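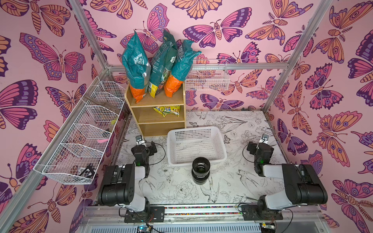

Ship Keepsakes at Home: Cleaning, Storing and Showing Off Navy Family Treasures

2022-07-30

If you grew up in a Navy family, you know the box. Ours has lived in three closets and one very damp basement, and it holds ball caps, a commissioning program, two plank owner certificates, a brass ashtray from 1948 and more challenge coins than any family needs. I finally went through the whole thing in June and had such a good time with it that I wrote down everything that worked!

Ball caps

Please don't put an embroidered ship's cap in the dishwasher. I know people swear by it, but the older ones have a cardboard brim and it will turn to mush. Fill a sink with cool water and a small squirt of dish soap, dip a soft toothbrush and work on the sweatband first, because that's where nearly all the grime is. Leave the brim out of the water if you aren't sure what's inside it. Blot with a towel, then set the cap over an upside-down mixing bowl to dry. Gold thread on the front gets dabbed, never scrubbed.

Brass and coins

First find out whether it's really brass. Hold a magnet to it – if it grabs, you have plated steel, and polish will eventually go right through the plating. For solid brass I still make my grandmother's paste: equal parts flour and salt, with enough white vinegar to make it spread like frosting. Leave it on for ten minutes, rinse it well and dry it right away. Skip this for anything with painted or enameled parts.

Challenge coins get a wipe with a soft dry cloth and that's all. If a coin has an antique finish, the dark stuff down in the lettering is supposed to be there. I scrubbed one bright before I learned that, and it looks like a bus token now.

An old piece with a maker's mark is worth looking up before you polish it at all. Collectors like the patina, and you can't put it back.

Programs, certificates and photos

Wash your hands and skip the lotion. Old paper clips come off first: slide a bit of stiff plastic under the clip, hold the paper flat and ease the clip up. Never pull it sideways. Rolled certificates can relax for a day in a cool room with a little humidity before you try to flatten them, and then they go between two sheets of clean blotting paper with big books on top. Give them a week.

No tape, ever! If a certificate is torn, put it in a clear polyester sleeve and let the sleeve hold it together. For boxes, I bought the flat gray Hepburn ones, which fit a full certificate with room at the edges. Write on the photo's back edge with a soft pencil, and press lightly.

Keep all of it out of the attic and off the basement floor. A bedroom closet shelf is perfect.

Wool uniforms

Moths love a peacoat, and they especially love one with a soup stain on it. Clean before you store. Brush the coat outdoors, turn out the pockets, look under the collar, and then either send it to the cleaner or freeze it in a sealed bag for several days. Cedar blocks smell wonderful, but sand them each spring or they stop smelling like anything. A padded hanger is kinder to the shoulders than wire, and a cotton sheet makes a fine cover. The plastic bag from the cleaner goes in the trash.

Hanging the shadow box

A loaded shadow box is heavier than it looks, so weigh it on the bathroom scale. Ours came to 30 pounds with the flag in it. Use two hooks, each rated for the full weight, and get at least one of them into a stud. I run painter's tape across the back of the box, mark the hanger holes on it, then peel it off and stick it on the wall with a level. Drill through the marks, peel the tape, done.

Pick a wall that gets no direct sun. Ribbons fade faster than you'd think, the reds especially.

Small extras

A fishing tackle box is great for pins and ribbon bars. Line the compartments with felt and leave out anything rubber, which tarnishes silver. Lost pin backs can be bought by the bag at a craft store – get twice as many as you need.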